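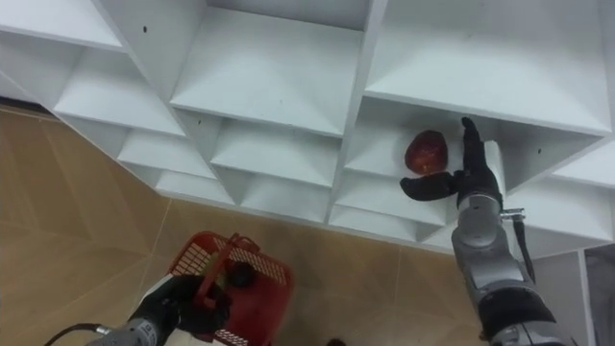 White cube shelving, apple in one of the cubbies

Is Orncombe worth finishing? (spoilers through episode 9)

papermoth
Started this on a coworker's recommendation and I'm nine episodes in. The pitch is good. A disgraced court mapmaker named Wi gets hired to survey a province that the crown insists doesn't exist, and the only person who'll guide her is a tax collector who is clearly lying about being a tax collector. I was sold by the first two episodes. Then we got the river arc, and now the harvest festival, and I'm starting to suspect the writers have no idea what's in the province either.

Everyone on the recommendation lists says it "pays off." Pays off how? I've been burned before by shows where the payoff is a character staring at a sunset with new music. Please tell me whether there's an answer to the map question. I don't mind spoilers, put them in if you need to.

Jaltton_Defender
It pays off. Stay with it through the capital arc at least. The festival episode looks like filler the first time, but the song the kids sing has the names of the old districts in it, and Wi writes them down in the margin of her notebook. You see the same page again much later.

papermoth
See, this is what I mean. A kid's song with place names in it is a clue. Fine. I caught that. What I want to know is whether someone does something with the clue.

inkwell_again
They do, and it's handled badly. I read the books first, so take this as a book reader complaining. In the novels the song matters because one of the verses is missing, and Wi figures out which district was cut by the meter. You get a whole chapter of her tapping it out on a table. The show has her look at the page and gasp.

Jaltton_Defender
The gasp is fine. You can't animate a woman counting syllables for twenty minutes.

inkwell_again
You can animate anything. They animated a goat eating a hat in episode 6 and gave it more time than the treaty.

saltlick
The goat is the best character.

papermoth
I liked the goat too, but that's kind of my problem. I'm nine episodes in and my favorite scene is a goat.

Can somebody explain Arkik to me? I keep reading that he's "one of the great slow-burn male leads" and so far he has been rude at an inn, rude on a boat, and rude at a festival. He carried her bag once. People are making fan videos about the bag.

Jaltton_Defender
He carried it after telling her he wouldn't. He's hiding that he grew up in Jaltton, so every time they get near it he picks a fight to slow the trip down. Watch the inn scene again with that in mind. He only gets nasty once she unrolls the northern sheet.

papermoth
Okay, I went back and watched the inn scene. You're right that the timing lines up. I still think that if I need a forum post to understand why a man is being unpleasant, the show hasn't done its job.

inkwell_again
Agreed, and in the book you know from chapter 3. The narrator just tells you he's from there, and the tension is whether Wi will work it out. I don't see what the adaptation gained by keeping it a secret. It turned a sad guy into a jerk for half a season.

fennimore
I'll disagree with that. I came in without the books and the reveal on the bridge got me. If I'd known from the start I would've spent the whole time waiting for her to catch up, and I hate that. She's supposed to be smart. Having her miss something I know makes her look slow.

inkwell_again
It makes her look like someone who trusts him.

fennimore
On what basis? He's been rude at an inn, rude on a boat...

saltlick
and rude at a festival

papermoth
Glad that's catching on.

Different question. Is the translation any good? I'm watching with subtitles and there's a line in episode 5 where the chancellor says something like "the map is the debt." Everybody in the room goes pale. I've played it back several times and can't get any sense out of it. Debt to whom?

inkwell_again
It's a bad line. In the book the old king borrowed 1,000 horses from the northern lords and put up the province as security, then had it erased from the maps so there would be nothing for them to collect. So the chancellor is saying that if Wi's map is finished, the debt comes back. The subtitles squash that into five words and the show doesn't explain the horses until a flashback near the end.

papermoth
That's a great premise! Why on earth would you save that for the end? I would've watched a whole season about a king hiding a province from people he owes horses to.

Jaltton_Defender
And you will, because that's what the second half is. I did tell you it pays off.

fennimore
To be fair to papermoth, "it gets good after the halfway mark" is what people say about every show that isn't good.

Jaltton_Defender
I said it was good from the start. I like the river arc. I like the boat. Some of us enjoy watching people travel.

T. Kanaujia
Jumping in as the person who does the episode summaries on the sister board. I've watched it all the way through over three times now, and I'd put it this way. The map plot gets a full answer. The romance gets half of one. Arkik's brother gets nothing at all, they drop him after the bridge and he isn't mentioned again, which bothers me more with every rewatch. If the map is what you care about, go on. If you're in it for the couple, I'd read the books, where they at least have a conversation about it.

papermoth
Thanks, that's the first reply that sounds like it was written by somebody who's allowed to dislike things. What happens to the brother in the books?

inkwell_again
He's the one who cut the verse out of the song.

papermoth
WHAT

Jaltton_Defender
Spoiler tags, please.

inkwell_again
The OP asked for spoilers in the first post.

Jaltton_Defender
For the show. The title says episode 9. Other people read these threads.

T. Kanaujia
I've asked a mod to add "and books" to the title. Hasn't happened yet, so maybe hold off on anything else from the later volumes.

fennimore
Wait, so the show dropped the guy who did the thing? Who cut the verse in the show, then?

Jaltton_Defender
They leave it open. There may be a second season.

inkwell_again
They've been saying that since May. I'll believe it when I see a trailer. Last I checked, the studio's page still had the same poster and "more news soon" under it.

saltlick
bring back the goat

papermoth
Okay. I'm going to watch as far as the bridge and stop there if I'm still annoyed. And I put the first book on hold at the library, so the coworker can feel she half won. If the horses don't show up by the capital arc I'm coming back to complain in this same thread.

Jaltton_Defender
They show up in the capital arc. Sort of. There's a painting of one.

papermoth
A painting.

Jaltton_Defender
It's a very important painting.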